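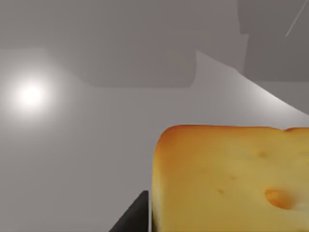

Clearance Is a Number

When a handling cell fails an acceptance review, the cause is usually in the paperwork. The gripper works, the program works, and the document that ties them together says "approach with adequate clearance." Adequate to whom is left open.

Floor Dewulf has spent much of her working life removing that word from specifications. She maintains the handling rules at Starnia, an integrator whose customers mostly cut, weigh and pack food. The current edition of the rules has 122 clauses. Each one must contain either a value with a unit or a yes-or-no condition. Clauses that contain neither are returned to the person who wrote them.

"A rule you can't test is a wish," Dewulf says. "I have nothing against wishes. They go in a different folder."

The section reviewers read first covers the approach to soft or irregular goods. A finger coming down beside a block of cheese has to stop short of the side face, settle, and only then close. Starnia sets the minimum side gap at 2 mm for any product whose surface can mark. The gap is measured from the nearest point of the finger to the nearest point of the product, at the worst-case size in the product drawing. Measuring from the nominal size is the most common error in submitted files, and it is grounds for rejection.

Holes get a clause of their own. A contact patch may not be planned across an open cavity, and if the position of cavities varies from piece to piece, the plan must hold for any position. In practice this pushes designers toward longer pads and lower closing force. Brullier, which supplies finger blanks to several of Starnia's customers, now lists pad length and permitted force on the same sheet, so that one can't be changed without the other coming up for review.

Simulation is allowed as evidence, within limits. The rules accept it for reach, collision and sequence. They don't accept it for grip force, slip or surface damage, all of which need physical trials on production goods. A simulated product must carry its outer dimensions and corner radii from the drawing. Color and surface texture are optional unless a camera is part of the cell, in which case lighting must be declared too, including any bright reflection on the work surface that falls inside the detection area.

The Manríquez line, a slicing and packing installation accepted in September, shows what the procedure costs. Its file logged 1522 simulated approaches across the full size range. The review sent back 2 of them. Both involved the largest block placed against the edge of its position tolerance, where the planned gap fell under the limit. The fix was a narrower fingertip. The physical trials were then run from the start, as the rules require after any change to a contact part.

Hestumik, the planning software used on that project, can flag a gap violation while the path is being drawn. Dewulf recommends switching the flag on and still checking the exported file by hand. The software tests against the model it was given, and an outdated model passes without complaint. Clause 9 therefore asks for the drawing revision on every exported path, in the header, in plain text.

The next edition will add a section on fingers that enter from below the product's top face at an angle. Drafts are open to comment from customers and suppliers. Comments should cite a clause number and propose a value.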